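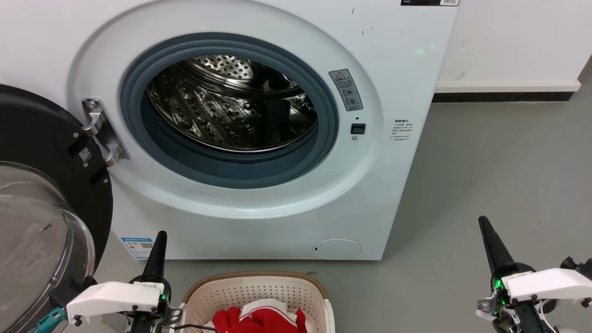

Ticket 158 — Left gripper stops short on laundry task
Project: Jondance (Deratdale student robotics club, home tasks group)
Opened by: Mawar Oei
Assigned: Noel Quiambao
Priority: high, demo is in August
Status: open, workaround in place

Problem
Left gripper closes partway, then quits. No error on the Edico console. Right side fine with the same code. Started after we swapped the finger pads, might be a coincidence. Washer task is basically dead until this works, left hand does the pickup from the basket and the right holds the drum edge clear.

Steps to reproduce
Home both arms.
Run laundry_load from the top, door already open.
Left goes down to the basket, closes, stops with a gap between the fingers.
Arm lifts anyway. Shirt stays behind.

Expected: fingers close on cloth, grip flag goes true, arm lifts.
Got: grip flag true way too early.

Log

Mawar, 3:40 pm
Power cycled left gripper only. Same. Power cycled everything. Same. Status light is green the whole time so it thinks its happy.

Mawar, 3:55 pm
Swapped left and right data cables at the controller, remapped in config. Fault stayed on the left gripper. So not the cable, not the port. Cables back where they were, config back too. Please nobody commit the swapped config, its on my laptop as config_SWAP.

Noel, 4:10 pm
What does the position readout say when it stops? Not the flag, the raw number.

Mawar, 4:20 pm
2,367 every time, give or take nothing. Right one goes to 10 with nothing in the fingers. Tried it left with the basket moved away, just closing on air, also 2,367.

Noel, 4:25 pm
OK so not the cloth. If it was force cutoff it would wander a bit. Exact same number = soft limit or something solid in the way. Can you close it by hand with power off?

Mawar, 4:40 pm
Power off, closes all the way by hand. Smooth. No grit, no click. Screws on the housing all snug, checked with the small driver.

Noel, 4:50 pm
Soft limit then. Look in the left calibration file, line close_min. Should be 0.

Mawar, 5:05 pm
close_min: 2367
Who did this. File was saved by the Rawat calibration script, same evening as the pads.

Noel, 5:10 pm
The script makes you close the gripper fully and hit enter. If you hit enter early it saves wherever the fingers are. Doesnt ask twice. Probably me tbh, I did the left one while packing up.

Mawar, 5:30 pm
Reran calibration on left, closed it properly this time. close_min is 0 now. Closes on air fine. Tried the basket: got the shirt on the first go, lost it over the rim. Second go held it up to the door opening and then let go early.

Noel, 5:35 pm
Letting go early is a different thing. Force target?

Mawar, 5:45 pm
Left was 600, right 1,000. Put left to 1,000 as well. Ran again, shirt got into the drum. Sleeve hung out over the gasket but I'll take it.

Noel, 5:50 pm
Sleeve is a separate ticket. Release point needs to be deeper in the drum, but dont touch it tonight, the forearm clearance at the door ring is tight and I want to be there with a hand on the stop.

Cause
Bad close limit saved in left gripper calibration. Force target on left also too low, unrelated, was hidden by the first problem.

Workaround
Left recalibrated, force matched to right. Both only on the lab machine so far — not pushed.

Still to do
Mawar: push left calibration file, delete config_SWAP.
Noel: add a check to the calibration script, refuse to save if close_min is over some 100.
Noel: open ticket for sleeve / release depth.
Either: rerun laundry_load with the pants, only tried the shirt after the fix.
Leave ticket open till the pants run is in the log.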